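# How a School Plans to Buy a Robot

Turstead Learning Center prepared this page for students in grades three through five.

A robot with two arms costs a great deal of money. Before a school buys one, adults must write a plan called a **budget**. A budget lists everything the school will need to pay for and how much each item may cost.

The robot is only the first line on the list. Grippers, which are the robot's hands, are often sold separately. So are spare cables and batteries. The school also needs a sturdy table and enough floor space. In our plan, small parts come to $841, and a set of practice objects may cost up to $122.

Practice objects should be things children know well. A backpack is a useful choice. It is soft, it changes shape, and its straps can be hard to grip.

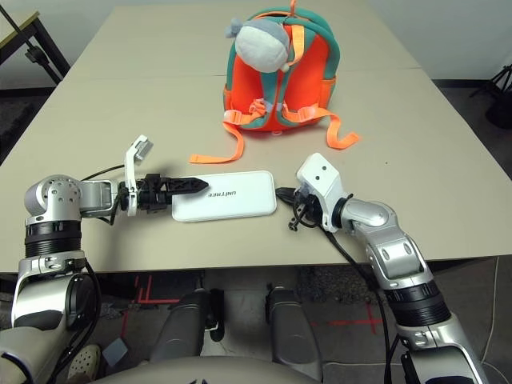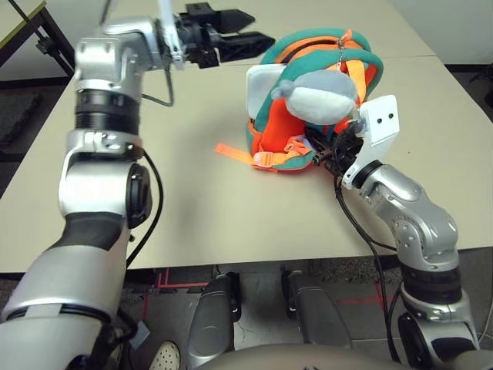
*Two-armed robot at a table with an orange backpack.*

Time belongs in the plan, too. Benjamín Garrido, who keeps our equipment list, sets aside 30 days to compare prices. He asks each seller the same six questions. One of them is, "Who will fix the robot if a part breaks?"

**Words to know**

- **Budget:** a plan for spending money
- **Gripper:** the part of a robot that holds things
- **Spare:** an extra part kept for later

**Try it:** Choose one machine in your classroom. List everything the school must buy to keep it working for a year.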